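Tablecloths by the metre, from the Erkholm range. Updated December 2018.

# Erkholm wipe-clean tablecloth, sold by length

The Erkholm is our most ordered table covering for kitchens, workrooms and school dining rooms. It is a cotton cloth with a thin coating on the upper side, so that water, tea and cooking oil stay on top until you wipe them away. The underside is left uncoated. It is soft to the hand and it does not slide on a polished table as a fully plastic sheet does.

We have sold the Erkholm for nine years from our shop in Cusero, and during this time we changed the coating once. The present one is more matt than the old one and it smells less when you open the parcel. If you bought from us before the change and you want a piece to go beside your old cloth, please write first, as the two surfaces do not shine in the same way under a lamp.

## Sizes and how we cut

The roll is 140 cm wide. You choose the length in steps of 10 cm, and the shortest piece we cut is 50 cm. All pieces in one order are cut from the same roll when the roll is long enough. If it is not, we will ask you before cutting.

To find your length, measure the table and add the hang you want at both ends. For daily use most people like 20 cm of hang. With small children in the house a shorter hang is better, for they like to pull. For a table of 160 cm with a hang of 20 cm, you order 200 cm.

The cut edges do not fray, so a hem is not necessary. Customers who prefer a finished edge can choose bias tape in white or in the colour of the cloth. The tape is sewn by machine and adds three working days to the order. We can also cut round and oval shapes, but for an oval we need a paper pattern from you. A drawing with numbers on it has given us too many wrong cloths.

## Details

| | |
|---|---|
| Cloth | 100% cotton, plain weave |
| Upper side | Matt acrylic coating |
| Weight | 200 g per square metre |
| Roll width | 140 cm |
| Shortest cut | 50 cm |
| Heat | Up to 70 °C for a short time |
| Washing | Wipe, or machine wash at 30 °C |
| Tumble dryer | No |
| Ironing | Cool iron, on the underside only |

The number for heat is important. A soup plate or a teacup is no problem. A pan directly from the cooker will leave a mark, and such a mark cannot be repaired, so please keep a mat for pans.

## Patterns in stock

- **Malhotra**, small flowers on a cream ground. The flowers run in both directions, so it can be cut for a round table without waste.
- **Rerkier stripe**, grey and white, the stripes running along the roll. On a long table they follow the length.
- **Grid**, thin lines on a plain ground. Easy to cut straight at home with kitchen scissors, as you only follow a line.
- **Plain**, in sand, brick, navy and bottle green.

Sand was out of stock through November and is now back. Brick is nearly finished and we do not know yet if the mill will make it again.

Colours look a little different on every screen. We send samples by post, up to three patterns in one envelope, without payment. The samples are the size of a playing card. For the Malhotra this is enough to see the flowers, but for the Rerkier stripe you will see only one stripe and a half.

## Care

Wipe the cloth after each meal with a wet sponge and a drop of washing-up liquid. Do not use bleach or any cream cleaner with grains in it. Turmeric, beetroot and red wine should be wiped at once. If a yellow mark stays after turmeric, put the cloth near a sunny window for an afternoon. In our own kitchen this removed most of it, though we cannot promise it for every cloth.

The cloth arrives folded, and the folds are visible for the first days. They go away faster in a warm room. You can also iron the underside with a cool iron and a tea towel between. For storage during a longer time, roll it on a cardboard tube. We have tubes in the shop and we add one to your parcel if you ask for it in the order note.

Machine washing is possible, but each wash takes a little from the coating. A cloth that is wiped daily and washed only a few times in the year will keep its surface much longer.

## Prices and delivery

| | Price |
|---|---|
| Plain colours, per metre | £14.50 |
| Grid and Rerkier stripe, per metre | £16.00 |
| Malhotra, per metre | £18.50 |
| Bias tape, per metre of edge | £2.20 |
| Round or oval cutting | £6.00 |

Pieces without tape leave us within two working days. Cut cloth cannot be returned if we cut it to the length you ordered, so kindly measure twice. If there is a fault in the weave or in the coating, we send a new piece and you do not need to post the old one back. A photo by e-mail is enough.

Schools, cafés and other buyers of larger quantities can order a full roll. We keep up to 2000 metres in the store behind the shop, and for full rolls the price is lower. Please write to us with the pattern and the total length, and we will answer with an offer.

## In use

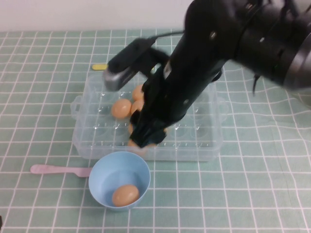
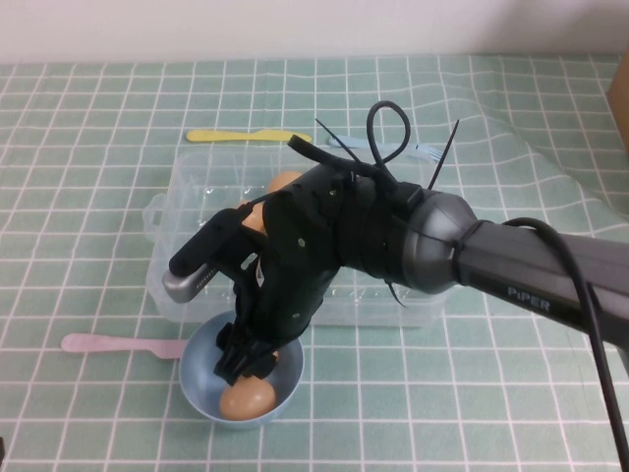 *First photo: pale mint-green cloth with a white grid, under a clear egg tray.*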